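Subject: Re: [Trerora-home] Laundry trays instead of hampers?
Date: 26th December

> Has anyone given up on the tall hamper? Ours is in the bathroom and
> everything at the bottom comes out a grey lump. I was looking at one
> of the flat woven ones but can't see how it would hold a week of
> clothes for five people. Also, do you sort before or at the machine?

Oh, I have been waiting for someone to ask this! We gave up on ours in March and I'd never go back.

You're right that a flat tray won't hold a week of clothes. I stopped wanting it to. We do a small load most days and the tray only has to get things from the bedrooms to the washer and out to the line. It's shallow enough that every sock is in plain sight, and it weighs next to nothing. The cream colour hides the lint nicely too (the dark clothes don't, but you can't have everything).

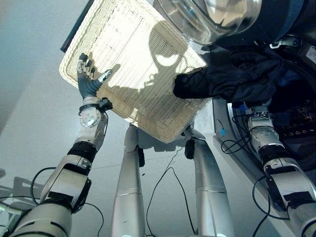
The woven tray at the washer, with something dark going across it.

On sorting, I do it at the machine. Darks first, straight across the tray, and a quick feel of every pocket as they go. I found 8 hair elastics and a Palumbo bus ticket that way in one week. Whites get their own pile on a flat surface, and I pull them apart before they go anywhere near the drum.
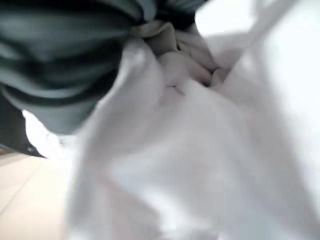

Sheets and big white things are the worst for winding themselves round a jumper sleeve, so give them a good shake first. I also keep anything fleecy away from towels, or you'll be picking fluff off it until Easter.

For colours I'm much lazier. Pale blue goes in with the reddish-brown patterned stuff on a cold wash and I haven't had a favourite ruined yet. Navy I hold back until the end, and it only joins in if it's been washed plenty of times before. 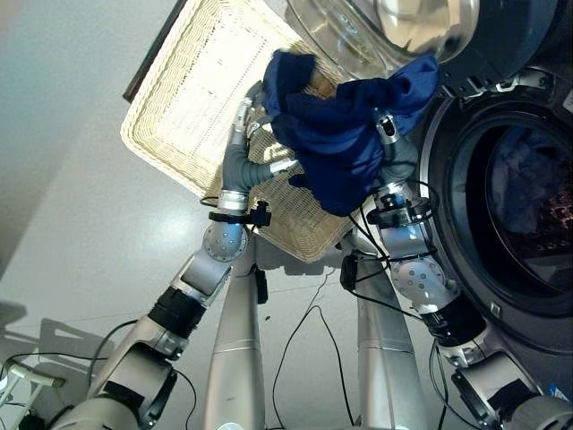

WHERE TO LOOK FOR A TRAY

Zirnmont had a few sizes last time I was in, and the Dridau market is worth a wander if you like rummaging. Run your hand along the rim and across the bottom before you pay, any rough ends will catch on knits. And measure your washer door! Mine came home after one that was too wide to get past the laundry cupboard.

Let us know what you end up with, I'd love to hear.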